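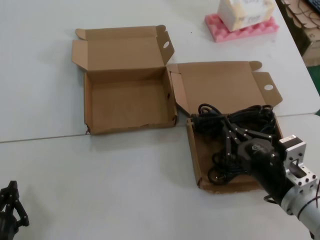
Figure 3. Two-box cable task on the open-day table: the right hand in the tray of the right box, the left box empty.

I'll admit I argued against running the cable task at the June open day. Boxes and blocks are safe. Cable isn't, and we had 143 people signed up to walk past our table! Vesna Dimitrov won that argument (she usually does), so cable it was, with two open mailer boxes side by side and a coil to be moved from one to the other while visitors watched and asked us things.

The setup was the one we call Noline in Section 3, with the same two-arm platform and multi-fingered hands, and the grasp planner was Stellia with its default settings. We left the tables as they were, seam and all. I wanted the visitors to see what we see on an ordinary afternoon, clutter included.

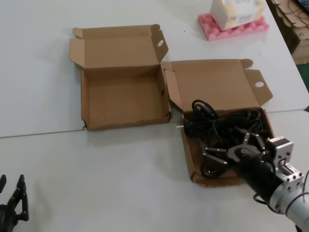
What people asked about most was the fingers. Kids wanted to know if they could pinch, and the engineers from Oditz wanted to know what happens when a loop gets caught between two joints. Fair question! A loose bundle has no single good place to grab, so the hand spreads over it and closes on whatever it finds, and a loop that springs up at the back can throw off the next attempt. I ended up explaining this so many times that Solange Robichaud started doing it for me, with her own charging cord as a prop, and her version was better than mine.

We gave each group 10 minutes at the table, which was too short. Most of the good questions came at minute nine, and I kept running over and holding up the Xenos demo next door (sorry again).
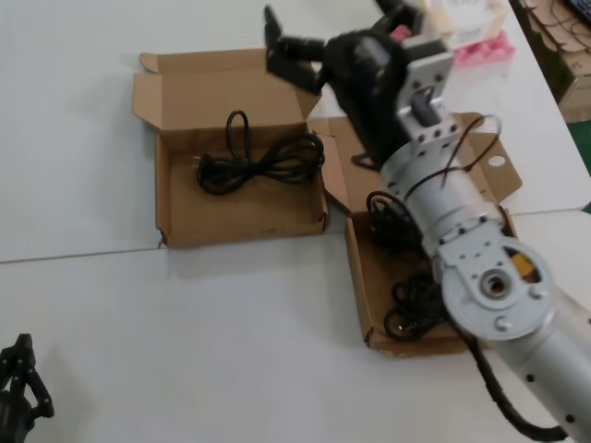
4.2 Visitor Feedback

We handed out a one-page form and got 50 back. I read all of them that same evening, and the comment that came up most was that people wanted to try moving the cable themselves, by hand, before watching the robot do it. We plan to add that next time.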